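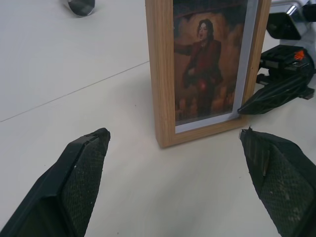

Figure 3. A framed picture at the packing bench, seen from one arm's wrist camera. The second arm's gripper is at right.

4.2 What the bench looked like from the packers' side

I should say up front that I came to Stitthorpe expecting to write about speed. The shop packs and ships framed prints, and when the two-arm bench went in that April, everyone in the front office talked to me about frames per shift. The packers hardly brought it up. They talked about corners, and about glass, and about who gets to decide that a frame is good enough to go in a box.

Figure 3 shows the kind of moment they meant. The near gripper is open wide, with a fingertip out to either side of the wooden frame, and a finger of the other arm is almost at the lower right corner. Before the bench went in, a person would have had a palm on that corner already. Jade Grewal, who had packed by hand longer than anyone else on the crew, told me she used to find bad joints with her thumb without thinking about it. You pick the thing up, your thumb runs over the miter, and if there's a gap you feel it. She never wrote that down as a check because it wasn't one - it was just how you picked up a frame.

So what happened to the thumb check? For the first few weeks it simply went away. The arms moved frames from the bench to the sleeve, the packers watched, and open corners went out the door. In the shop's own log (2872 frames handled in the study period, 794 of them on the bench) the returns marked "corner" came mostly from the bench side. I don't want to lean too hard on that, as the bench was also given the deeper mouldings, and those give more trouble at the joints no matter who packs them.

What interested me more was how the crew got the check back. Ihor Fedoruk started picking up every frame before he set it down for the arms, turning it over once and then standing it on its short edge. It added a step that the layout plan had been drawn up to remove. Management noticed, of course! There was a fairly tense meeting over it, and I was allowed to sit in. Ihor's point was that he was going to be blamed for the corner either way, so he might as well touch it. Thérèse Simard, the shift lead, took his side, and the extra handling was written into the job sheet the following week under the name "hand pass."

The second thing people wanted to talk about was wear. Look at the grip pads in the foreground of the figure and you'll see pale flecks and smudges caught in the crosshatched surface, more of them on the right finger than on the left. The packers had strong feelings about those pads. With bare hands you know when you're dusty and you wipe them on your apron. With the grippers, somebody has to go and look, and at first it wasn't anybody's job. Maya Khasawneh told me she cleaned them on her own time for a while, before her break, and was annoyed at herself for doing it. "I'm washing someone else's hands," she said, and then laughed, but she had asked for the minutes to be counted and it took two tries to get a yes.

I think this is the part that studies like mine tend to miss. If you only measure the move itself, pad cleaning looks like nothing. If you sit at the bench all day, it's one of the main things people do, along with clearing specks off the tabletop and setting frames back square. Several packers said the table itself had become something they looked after in a way the old packing tables never were. Grit that a person would brush aside with a sleeve can end up under a frame and mark the bottom edge.

The third thing was pace, and here the crew did not agree. Jade liked the slower rhythm and said her wrists were better for it. Ihor found the waiting harder than the lifting - he described standing with his hands half raised, ready to catch a frame that was probably fine. I saw this posture over and over, and my field notes have a little sketch of it in the margin. Two of the newer people, who had never packed by hand at full rate, didn't seem to mind either way and used the time to print labels.

None of the packers I interviewed wanted the bench taken out. That surprised me a bit, given how much of their talk was complaint. What they wanted was a say in which frames went to it. By the end of my visits they had worked out an informal rule, never posted, that anything with a deep moulding or a customer's own artwork got sorted by a person first and only went to the arms if that person was happy with it. Thérèse let the rule stand, although it made her numbers harder to explain upstairs.

I went back over my interviews with Dagmar Malý, who had run the companion study at Brevside, to see if this sorting rule had shown up there too. It had, in a looser form, and it had also come from the floor. The Brevside crew sorted by weight where Stitthorpe sorted by moulding and ownership, and they had no version of the hand pass at all. I take up that difference in Section 4.3, where the two job sheets are compared line by line.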